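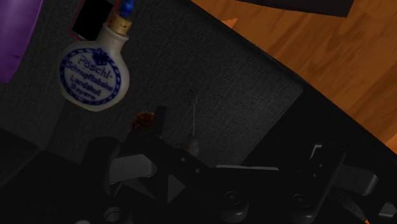 Sketham ferry, what became of her?

halyard44
Does anyone know where the Sketham went after the Anditz Line sold her? My father was a steward on her for two seasons and always said she was scrapped in Spain.

Stepan Hrytsenko
She wasn't scrapped then. Peñalver bought her in April, renamed her Skisano and put her on the island run. They cut the passenger certificate from 500 to 300 and took out the aft cabins to make room for trucks.

boatdeck
The cabins came out before the sale. I have an Anditz deck plan that already shows trucks aft.

Stepan Hrytsenko
Is the plan dated? Anditz drew up a refit they never paid for. I sailed on her in her last summer under that name and slept in an aft cabin, number 44.

boatdeck
No date on it. Could be the proposal, but the funnel is drawn in the later shape, so I'm not convinced.

halyard44
Thanks both. Dad's cabin was forward so he's no help. Did she keep the original engines?

Stepan Hrytsenko
Yes, until the end. She was laid up for over 20 months and then towed away for breaking. I don't have the yard.

boatdeck
I'll scan the plan this weekend and post it in the drawings section.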